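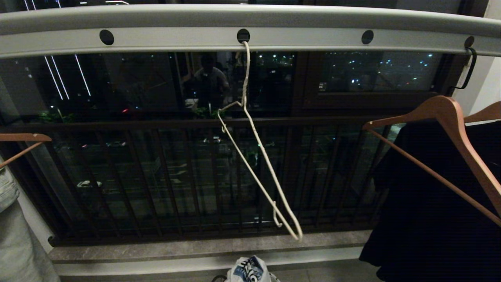 Percha de alambre blanco en uno de los orificios del riel de secado, balcón, horario nocturno.

Categoría: Soporte a residentes / Lavandería y suministros

Incidencia: secadora Tollex de la planta 2 detiene el ciclo
Estado: en seguimiento
Responsable: Fiona Kerr

La residente Afroza Pathirana comunica que la secadora se detiene a los 7 minutos con el aviso de filtro, pese a haberse limpiado este. El equipo acumula más de 4000 ciclos.

08:40 – Se solicita al usuario no forzar el reinicio. Se cierra la toma de la máquina.

11:15 – El técnico Kwok-wai Cheng revisa el conducto de salida y retira pelusa compactada en el codo. El aviso persiste en la prueba en vacío.

12:05 – Se pide a Sturnow un sensor de humedad de repuesto. Entrega prevista en mayo.

Entretanto, se autoriza el tendido en balcones, siempre por dentro de la barandilla.

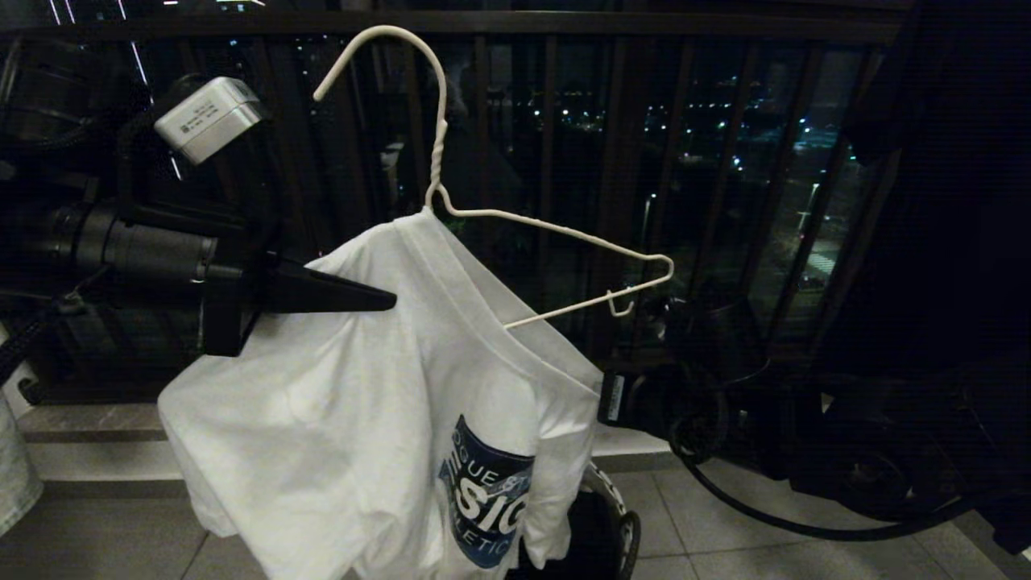

Camiseta blanca de manga corta tendida en percha.

16:30 – La residencia Flekthorpe confirma el uso provisional de la secadora de la planta baja. El caso permanecerá abierto hasta la sustitución del sensor.

Comentarios (2) · Compartido 7 veces

Incidencias recientes
Lavadora Tollex: error de desagüe
Tarjeta de lavandería no reconocida
Solicitud de cambio de filtro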